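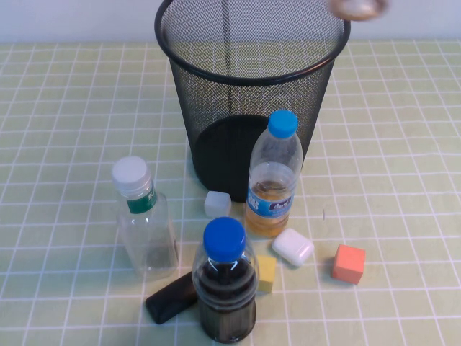 Bottles, cubes and a mesh bin on the test table. Liquid has been left in two of the bottles.

Ask anyone selling a sorting arm how good it is and you will be given a percentage. Ask what counted as a success and the room goes quiet. I have spent much of the spring reading draft rules for table-clearing robots, and my faith in percentages has not improved.

The draft doing the rounds is known as the Stistgate code, after the town where it was first argued over. It runs to 13 clauses. Most are sensible and a few are padding. Clause 8 asks makers to "take due account of residual contents", a phrase that could cover anything from a drop of cold tea to a full bottle of something nasty. It does not say who decides, or when.

Cladetti, which sells arms to canteens and small recycling firms, says its machines meet the code already. Perhaps they do. The company counts an item as binned once it has passed the rim, and it reports 1,000 trials on that basis. How many of those items were bottles with the cap on, and how many were light little blocks that any gripper could manage, is not in the report.

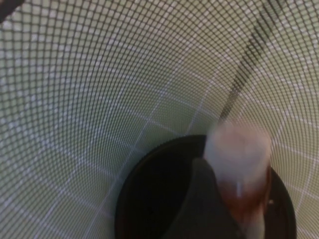
Passing the rim is a poor place to stop counting. An arm that reaches down into a bin can knock the wall, drag the bin along or bring the item back out again. Engelhardt, a rival, wants a trial to end only when the fingers are clear and the item has stayed put. That seems fair to me, though Engelhardt would also like to choose the bin.

Then there is the matter of what should be left alone. A table in daily use has things on it that people want to keep, and a rule that scores only what goes in the bin rewards a greedy machine. The Tatar guidelines, which are older and duller, make testers write down the keep list before the first run. The Stistgate draft moved this to an annex and marked it optional. I would put it back at the front, and fail any run that bins something on the list.

Comments on the draft close in June. The form allows 45 lines.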